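Subject: Re: [wostenmont-cards] Drello redemptions, anybody get theirs yet?
Date: Friday, May 8, 2026

> I sent in my Jiketti redemption back in November and the site still
> says "processing." Has anyone on the list had a card show up, or did
> they swap yours for something else? Thinking of giving up on it.

Oh, please don't give up yet! Mine took forever too (I had pretty much forgotten which card I was owed), and then a padded mailer came with the right Jiketti autograph in it, number 8 of 40, corners nice and sharp. What finally got it moving, I think, was calling instead of writing. I was on hold for 238 songs, or so it felt, but the lady was as sweet as could be.

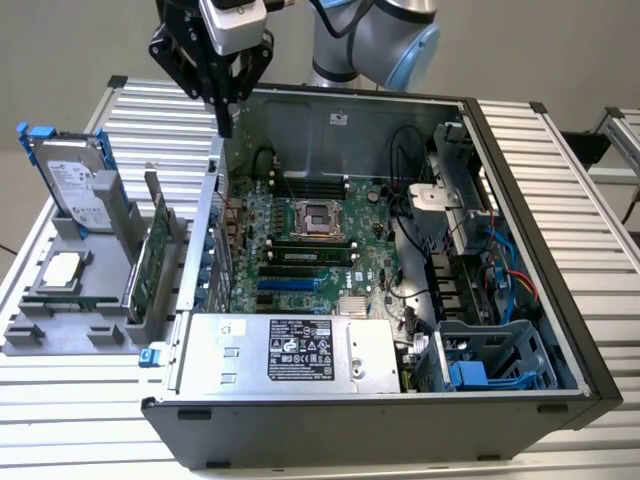

What to have handy when you call

The code from the back of the redemption card, the date you entered it, and your mailing address the way you typed it in. If they offer you a replacement, ask which cards are in the pool before you say yes. A friend at the Duda show took one blind and got 4 base parallels, and he's still sore about it.
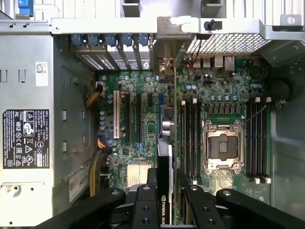

I do wish Drello would just hold a set until the autographs are in hand, but I've been saying that for years and I still buy a box every spring, so I suppose I'm part of the trouble. Anyway, write back and let us all know how the call goes, and if you have any spare Jiketti base I'm still short a few!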